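21/09/2020

I have been putting off the cutlery bin since April. It's gray plastic with four compartments, and in theory each one has a job. In practice the tongs go wherever the tongs like.

So everything came out onto the counter. The slotted turner, the long knife, the serving spoon I only remember when Jean Carnegie comes for dinner.

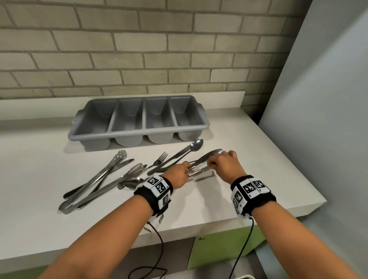
Jean sorts hers by length, which I find a bit showy. I went with forks, spoons, knives and trouble. Trouble filled up first – the tongs alone want their own zip code – and now the turner lives in a jar by the stove. The jar used to hold pens. The pens are in my coat.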